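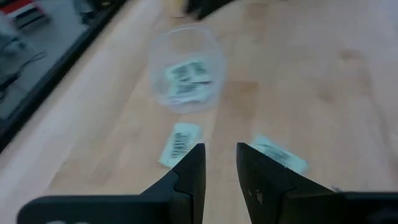 Wrist camera, label-to-cup task. Two labels in the cup, two on the table by the fingertips.

Tostari Label Pick, faulted set

README
Last edited 10/02/2022

Summary

This set holds 686 episodes of a single-arm robot picking small barcode labels off a wooden table and putting them in a clear plastic cup. It was split from the main Tostari recordings after a gripper fault was found in the data. The main set has 3,897 episodes and doesn't include any of these. Do not merge the two without reading the section on the fault.

The recordings were made at the Nikthorpe site on the Resero cell. All control was by teleoperation. No policy was running.

The fault

The gripper reported the wrong opening width. At start-up the driver homes the fingers against their closed stop and sets that position to zero. On the affected sessions the homing move ended early and the zero was stored with the fingers still 2 mm apart. Every width value after that is low by the same amount, and a commanded full close leaves a gap.

A gap that size does not matter for blocks or bottles. A label is thinner than the gap, so the fingers close on either side of it and lift away with nothing held. Operators worked around this by pressing the fingertips down and dragging the label until it buckled, then closing on the fold. This can be seen in many episodes as a slow sideways push before the grasp.

The driver raised no error. Its homing check looked only at whether the motor current had passed a threshold, and dried adhesive in the finger slide was enough to trip it. The grasp flag is computed from width, so it is also wrong: it reads "closed, empty" on some good grasps and "holding" on some bad ones.

Safety note

The pressing motion put more load on the wrist than the task was planned for. The protective stop fired in 99 episodes, all of them while the fingers were in contact with the table. The stop worked as set. On one session the force limit was then raised at the pendant so that work could continue, and the change was not logged until August. The limit has been put back and the setting now needs a password. Episodes from that session carry force_limit_changed = true. Don't use them to tune contact forces.

Contents

episodes/ – one folder per episode, with wrist video, joint states, gripper state and operator commands
meta/episodes.csv – outcome, stop events, session, flags
meta/homing.csv – motor current and encoder value at the end of each homing move
tools/fix_width.py – adds the offset back to the width column

Known problems

Wrist video is blurred during fast moves. Printed digits on the labels often can't be read, and the set is not suitable for barcode decoding.

Labels inside the cup are seen through the plastic wall in part of the footage. Outcome was entered by the operator at the end of the episode and was not checked against video.

fix_width.py corrects the width column only. It does not recompute the grasp flag. Drop that column, or build your own from motor current.

Operator commands are stored as sent. A command of 0 means the operator asked for full close. It does not mean the fingers met.

Changes on the cell

The finger slide is now cleaned before each session. Homing runs twice and the two encoder values must agree, otherwise the driver refuses to start. The Bùi gripper driver in use before this change should not be reinstalled on Resero – the old homing check is still in it.

Suggested use

Fault detection, failed-grasp detection, and study of contact-rich recovery by human operators. Training a pick policy on these episodes will teach the dragging motion along with the pick.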